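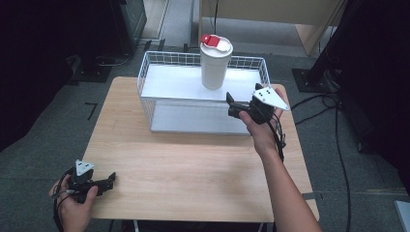 Ordenar lo que no cabe: informe del trabajo de grupo

Asignatura de Organización de Espacios Domésticos
Autores: Andri Bühler y Konrad Danzer

Cuando nos tocó elegir tema, los dos pensamos enseguida en la cocina del piso Kurngate, que es como llamamos a la vivienda compartida donde vive Konrad (y donde Andri cena casi todas las noches, todo hay que decirlo). Allí los vasos con tapa, los botes y los recipientes acaban siempre en el mismo rincón, unos encima de otros, y cada mañana empieza con la búsqueda de una tapa que encaje. Queríamos saber si una simple cesta de rejilla y una mesa despejada bastaban para poner un poco de paz en todo aquello.

Nuestro punto de partida fue el método que la profesora Baumgartner nos explicó en clase: sacar todo, dejarlo a la vista, decidir qué se queda y solo entonces buscarle sitio. Parece de sentido común, pero os aseguramos que la tentación de guardar las cosas según van saliendo es enorme, y caímos en ella dos veces antes de hacerlo como es debido.

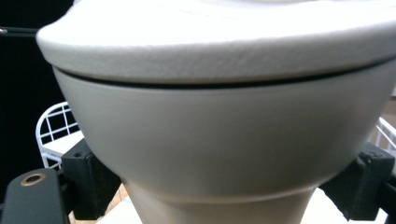

Cundden, 14/11/2019

Dedicamos esta sesión a los recipientes con tapa, que son los que más guerra dan. Un cuerpo que se estrecha hacia abajo y una tapa ancha que sobresale dan una pieza muy agradable de ver, pero dos juntas ya dejan entre ellas un hueco que no sirve para nada. Probamos a colocar lo más ancho contra los lados y lo más estrecho en el centro, y después al revés, con bastante discusión de por medio. Ganó la primera opción. También acordamos guardar cada recipiente con su tapa puesta: se pierde sitio, sí, pero se gana muchísima tranquilidad a la hora del desayuno.

La cesta de rejilla nos convenció desde el principio, porque se ve lo que hay dentro sin tener que vaciarla. Con un panel encima se convierte además en un segundo piso para lo que se usa a diario, siempre que no se cargue demasiado y que no haga falta levantarlo a cada rato.
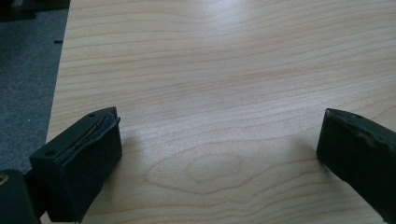
Otra cosa que aprendimos es lo mucho que ayuda una superficie clara y amplia. En la cocina trabajábamos sobre una encimera estrecha y tardamos más de 100 minutos en clasificarlo todo; con una mesa grande fuimos bastante más relajados, aunque no repetimos la prueba con los mismos objetos y no sería justo comparar los tiempos.

Al final preparamos siete normas de uso para los compañeros del piso, escritas en una hoja que pegamos por dentro del armario. La más discutida fue la de no dejar vasos sueltos sobre la mesa por la noche. Queda pendiente volver en mayo para ver cuántas siguen en pie, y Andri ya se ha ofrecido a hacer la visita a la hora de cenar.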